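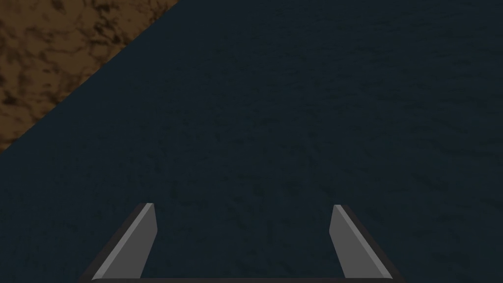 Grandico is looking for 20 households willing to spend this December giving each other presents they already own. The Regift Exchange is now in its second year, and by popular demand (two emails) it has rules. You take something decent out of your closet, wrap it, and pass it to a stranger who is doing the same for you. The wrapping color is dark navy, with brown as your second color if you want one; the two go together better than I would have guessed. Last year we let people choose and received a lot of newspaper.

I'm Pilar Mansilla and I run the home and holidays pages at Grandico. Ntombi Gumede does the matching, and she is fairer than I am, so please direct all flattery to me, where it will have no effect.

What you'd be doing

You give three presents and receive three. One should be useful, one should be nice to look at, and one is a wild card. "Wild card" was interpreted generously last time. Pádraig Hanrahan sent a single ski pole to a household in a very flat place, and they have asked us to mention that they still have it.

You keep a short diary for all 31 days of December. A line or two is plenty. We want to know what you gave, what you got, what you said out loud when you opened it, and what you said once the kids had left the room. On days when nothing happened, write that. Some of our best entries last year were complaints about tape.

You also join one group phone call in the first week of January. It lasts an hour, or longer if Pádraig is on it.

Who can apply

Anyone over 18 with a US mailing address. A household can be one person, a family, a set of roommates, or a couple who disagree about throw pillows. Kids are welcome to help with the wrapping and will probably do it better. There's no upper age limit either. Our most senior giver last year was 91 and wrapped everything in under a minute with no visible seams, and the rest of us have had to live with that.

You don't need to be crafty. You don't need to post anything, own a glue gun, or feel festive at the start. A mild dislike of shopping malls is an advantage. We'd especially like to hear from people who skipped presents altogether last year, and from anyone who has a drawer. You know the drawer.

What's allowed in the box

Books, games with all their pieces, kitchen things, scarves, mugs (one mug per household, please, we had a situation), ornaments, unopened bath stuff, puzzles you have finished and can vouch for. Homemade jam is a no, however good it is, and so is anything alive. Candles are fine if they have never been lit. If it has your initials on it, think hard about who is going to enjoy it.

What you get

We cover the postage on all three parcels, and each household gets a $20 thank-you card after the January call. That won't change your life, but it should cover the batteries for whatever you've been sent. You also get three presents. I can't promise they'll be good. I can promise that Ntombi reads every form and tries.

Diary extracts may run on the site under first names only, and you'll see your entries before they go up. If you'd like a different first name, pick one. Daithí Ó Dubhghaill chose to appear as himself and says he regrets nothing except the bit with the fondue set.

How to apply

Write to Ntombi through the contact page with "Regift" in the subject line. Tell us who lives in your house, roughly where you are, any allergies or strong feelings about wool, and the worst present you've ever been given. Keep that last one to a paragraph if you can — we know it's hard. If the person who gave it to you reads Grandico, say so and we'll keep quiet.

Please apply by Nov 26, 2025. You'll hear from us either way, and households we can't fit in go on the list for the smaller swap in May, when everyone has cleaned out the garage and the quality goes up considerably.

Questions go to the same place. Yes, fruitcake counts as homemade jam.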